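How do I get white paint specks off a dark gray stone-look floor without wrecking it? 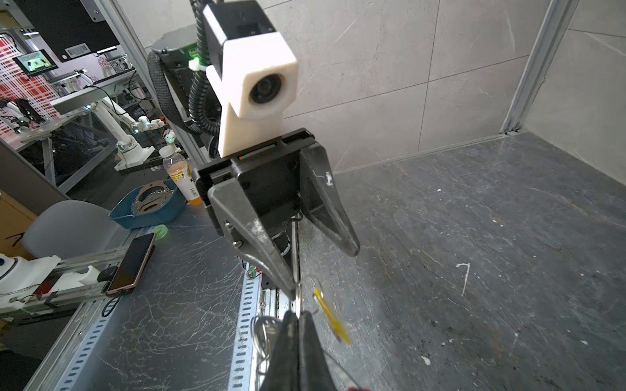

The floor is the dark gray part on the right, next to the lighter wall tile. The little hook shape is one of my spots.

Posted by Bronwyn Whitcombe in Floors and Walls
2 answers

Hi all, I've been reading this site for ages and finally have something to ask. We took over a workroom in Fledton last November, and before we moved anything in we decided to freshen up the ceiling. I say "we" but it was me and a roller on a pole, with a drop cloth that kept sliding, and by the time I noticed it had crept away from the wall I'd already done that whole side. So now I've got white specks on a dark gray floor, which is pretty much the worst color combination you could pick for this!

Most of them are tiny, like the mist that comes off a roller when you go too fast. Then there are a few bigger ones, and the one shaped like a hook that I swear I see first every time I walk in. The floor has white veining running through it too, so from a distance you can kind of tell yourself it's all part of the pattern, but once you've seen them you can't unsee them. The light gray wall tile seems to have come through fine as far as I can tell, though I might just not be seeing white on light gray.

What I've tried so far: warm water and dish soap with a mop (nothing), warm water and dish soap on my hands and knees with a kitchen sponge (a couple of the mist ones came off, I think, but it took forever), and my thumbnail, which works better than the sponge but I only have so much thumbnail. I also went at one with the edge of a putty knife and stopped right away because I heard a scratchy sound that I didn't like at all.

The big problem is I don't know what the floor is. It has a stone pattern, but I couldn't tell you if it's real stone, or porcelain, or some kind of vinyl that's printed to look like it. The previous tenant said "it's the Allura one" as if I'd know what that meant, and when I asked the landlord he said he'd look for the paperwork, and that was the last I heard. The room is roughly 376 square feet, so replacing it over some paint specks is not happening, and I'd also like my deposit back one day.

The paint was a plain white water-based ceiling paint. I still have the can out in the garage if the label matters. My brother-in-law in Gendport says to just wipe the whole thing down with acetone and be done with it, but he also once took the finish off his own dining table, so I thought I'd ask here first.

So I guess I have a few things in one. Is there a way to find out what kind of floor I have without pulling it up? Is there something that softens old ceiling paint that's safe on all of them? And is it too late anyway, given that it's been sitting there for months? I don't mind doing it by hand. I've got a kneeling pad and a lot of podcasts.

Thanks in advance! -- Bronwyn

Answered by gratefulgrout
14 people found this helpful

Please don't do the acetone thing. If that floor is vinyl, acetone can soften it or leave a dull cloudy patch, and a dull patch on dark gray looks a whole lot worse than a white speck. On real stone it could mess with whatever sealer is on there. Keep it out of the room until you know what you're standing on.

I cleaned rentals for years between tenants, and paint specks were probably the most common thing I dealt with after stove grease. It's not too late. Water-based ceiling paint is on the soft, chalky side compared to trim paint, and it never grips a smooth floor all that well. What makes it slow is just that there's a lot of floor and the specks are small.

First, figuring out the floor. I can't tell from a photo and I wouldn't trust anybody who said they could. Try these:

Look for an exposed edge. If there's a floor vent, lift the cover. If there's a threshold strip at the door that's already loose, peek under it (don't pry up one that isn't). Sheet vinyl and vinyl tile are thin and you can usually see a backing. Porcelain or stone is thick and hard all the way down.

Go barefoot first thing in the morning. Stone and porcelain feel properly cold. Vinyl feels more like room temperature, maybe a bit cool if it's glued straight onto concrete.

Tap it with a coin. Hard tile clicks. Vinyl thuds. It sounds silly but do it on your wall tile first and then on the floor, and you'll hear if they're different.

Look for the pattern repeating. Pick a spot in the veining that's easy to recognize and go hunting for its twin. If you find the very same squiggle somewhere else, it's a printed pattern. That gets you to vinyl or porcelain, because both of those can be printed, but it rules out natural stone.

As for the name the tenant gave you, I'd email the landlord again and ask for the product name and the care sheet. Floor names get mixed up all the time, and I wouldn't pick a cleaner based on something somebody said on their way out the door.

Now the paint. I'd start with the gentlest thing no matter what the floor turns out to be:

1. Sweep or vacuum really well. If you scrub with grit on the floor, you're sanding it.

2. Mix warm water and a small squirt of plain dish soap. Soak some white paper towels, fold them up, and lay them over a patch of specks. Put plastic wrap on top so they don't dry out.

3. Leave it for half an hour and then check one. If the paint dents under your fingernail, you're good. If it doesn't, wet the towels again and give it another half hour.

4. Scrape with plastic. An old gift card is okay, but the little plastic razor blades from the paint aisle are so much better. Hold it low, nearly flat, and push. You want the speck to pop off in one piece.

5. Wipe up the crumbs as you go, rinse with clean water, dry it, and look at it from an angle with a lamp or a flashlight before you do the next patch.

I think your mop and sponge didn't do much because the water never had time to sit. The soak does nearly all the work. One caution, though: if there are seams between planks or tiles, don't leave puddles on them. The towels should be damp, not dripping. And if it does turn out to be natural stone, do a short soak in a corner first and let it dry completely, because some stone goes darker when it's wet and you want to see that it comes back.

If the soak isn't enough, rubbing alcohol on a cotton swab will usually soften water-based paint. Test it first somewhere hidden, like behind a door or under where a cabinet is going to stand. Dab it, wait a minute, wipe, let it dry, and look for dulling or color on the swab. If the swab comes up gray, stop. I'd only use it on the speck itself and never pour it on the floor. Open a window and keep it away from anything with a flame.

Stuff I'd skip completely on a mystery floor: vinegar (it'll etch marble and limestone), steel wool, the green scrubby pads, anything labeled paint stripper, and metal blades. You already heard what the putty knife had to say.

Do the hook one last! Everybody wants to start with the one that bugs them the most, and that's how you end up with a scratch right in the middle of it. Practice on the mist along the wall.

Also, you might as well run a damp white cloth over the bottom of the wall tile while you're down there. Feel along it with your fingertips, since white specks on light gray are easier to feel than to see.

Comment from Bronwyn Whitcombe

Oh this is so helpful, thank you! I did the coin thing while I was reading this and the wall definitely clicks. The floor is... less clicky? I did it a bunch of times and now I'm not sure what I'm hearing. I'll try again in the morning with bare feet. And I'm going looking for a floor vent, I know there's one under a shelf somewhere.

Comment from gratefulgrout

Less clicky sounds like vinyl to me, but tile over wood can sound different from tile on a wall too, so do check that vent before you get the alcohol out.

Answered by tidepool_marge
2 people found this helpful

melamine sponge. the white eraser kind. Got paint off my whole laundry room floor in an afternoon and I didn't even move the dryer

Comment from gratefulgrout

Those do work but they're a very fine abrasive. On a dark floor they can leave a shiny or a dull spot depending on the finish. If you try one, do it in the hidden corner and press lightly.

Comment from tidepool_marge

mine was beige so maybe you don't see it on beige

Comment from Bronwyn Whitcombe

Quick update for anybody with the same problem. I found the vent and it's thin with a backing, so vinyl, I'm pretty sure. I did one patch by the wall with the wet paper towels and plastic wrap. I left it closer to an hour because I got on the phone, and the mist ones came right off with the plastic blade, hardly any pushing. A couple of the thicker ones needed a second round. No scratches that I can find with the flashlight! I did try the eraser sponge behind the door and I think it left it a bit duller there, but it's hard to say with the light back there, so I'm sticking with towels.

The landlord still hasn't sent the paperwork. I asked at Kingi, the hardware place near us, and they had the plastic blades hanging right by the register, so I bought another pack. I'm working my way along the wall a patch at a time, and the hook is still there because I'm following instructions.

Comment from gratefulgrout

Good, vinyl is the easy one. Change the blade when the edge gets nicked, you'll go through a few.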